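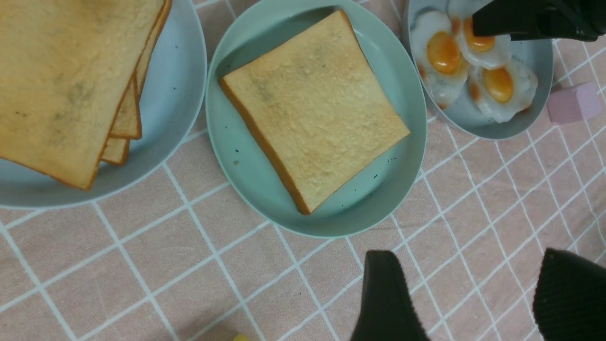
**To:** Cilton Breakfast List
**Subject:** Re: plates first or toast first?
**Date:** 18/02/2019

Hi all,

I got so excited when I saw Yae's message come through that I answered it in my head three times before I got to a keyboard. Quoting it for anyone who reads the list in digest form:

> From: Yae Ichikawa
>
> Hello everyone. I'm doing eggs on toast for the Pasden weekend in March and I keep going back and forth on how to set the table. Last time I put everything together at the stove and carried it out plate by plate, and by the last plate the first people were done eating. My sister thinks I should put the toast on one plate and the eggs on another and let people build their own, but I worry it will look like a cafeteria. Does anyone do it that way and like it? Also, do you cut the toast before or after the egg goes on? And is a pattern on the tablecloth too much under colored plates? I have a bright one I love and never use.
>
> Yae

Yae, your sister is right, and please use the bright cloth!

I've been setting it up in parts since December and I love it. My table right now has the pink cloth on it, the one with the thin white lines running both ways, and the plates are all pale blues and soft greens that don't match each other. I bought them a couple at a time at the Backlund thrift sale and worried about the colors the whole drive home. Put them on the pink and they look wonderful. The toast looks more golden too, or at least I think it does, and egg yolks on a pale plate over pink are about the most cheerful thing I know in February. The cloth has creases in it because I don't iron tablecloths and I'm not going to start.

The way I lay it out is bread on the left, eggs on the right, and the plate you're building on in the middle. The bread goes in a little stack, three slices, a bit fanned so you can get hold of a crust without wrecking the pile. Then one slice gets a plate all to itself in the center. I like seeing that one slice sitting there waiting for its egg — it tells people what to do without my having to make a speech. 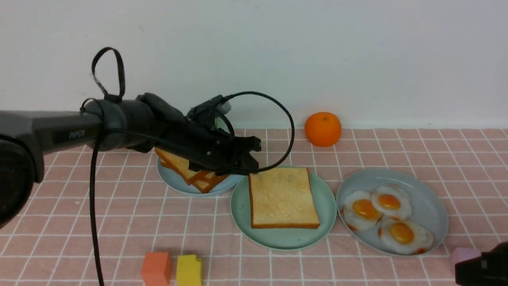 Three eggs on the egg plate is what I'd go with. I used to crowd as many on there as would fit, and the whites stuck together and somebody always ended up with half of their neighbor's. With three they have room and you can get a spatula under each one. Fry the next batch while the first is going around. You end up at the stove a little longer, but you can hear the conversation from there (well, I can, my kitchen is tiny).

As for the cafeteria worry, I had the same one, and I think it comes down to the plates. If you use one giant platter it does feel like a buffet line. Ordinary small plates with a few things on each feel like a table. Leave some rim showing! I used to cover every inch and it never looked as nice.

Now the cutting question, which I have strong feelings about. Cut first. Corner to corner, then lay the egg over the triangle. If you cut after, you're sawing through the white to get to the crust, the yolk goes everywhere, and the bottom of the toast gets squashed. A triangle with an egg on it looks like you took trouble, and it's easy to pick up by the point if your crowd is the picking-up kind. Mine is. The egg will hang over one side a bit and I think that's the best part, you get a bite that's all egg.

One more thing on bread. A plain sandwich loaf with a domed top beats anything fancy for this. I've tried it with the seeded round from the Zisten bakery, which I adore with soup, and the crust fought back so hard that the yolks were gone before anyone got a real bite. Soft loaf, medium toast, a few darker patches in the middle where the slice sat closest to the heat. I toast for 4 minutes under the broiler and turn the slices once. If your broiler runs hot like my old one did, check sooner.

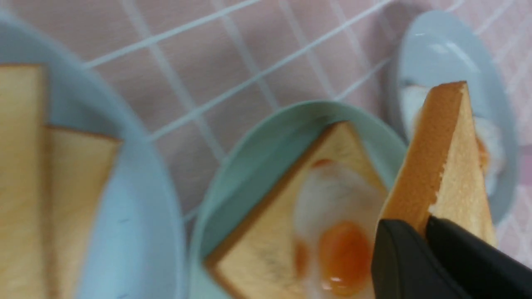
**Odds and ends for the list**

- The spring potluck sheet is open. We have room for 30 and there are eight spots left, so write to me if you want one. Yae, I put you down already, I hope that's okay!
- Somebody asked if the old messages can be searched. They can. There are 1,948 of them in the archive and the marmalade argument alone is worth an evening.
- I still have a blue enamel egg pan from the last swap that no one has claimed. It's heavy and it's lovely and it needs a home with a bigger cupboard than mine.
- If you've found a way to keep toast warm without it going leathery, please write in. I've tried the low oven and a folded dish towel and I'm not in love with either one.

Yae, tell us how Pasden goes, and tell us what color the cloth is! I want to hear about all of it, including whatever goes wrong.

Happy frying,
your list keeper in Cilton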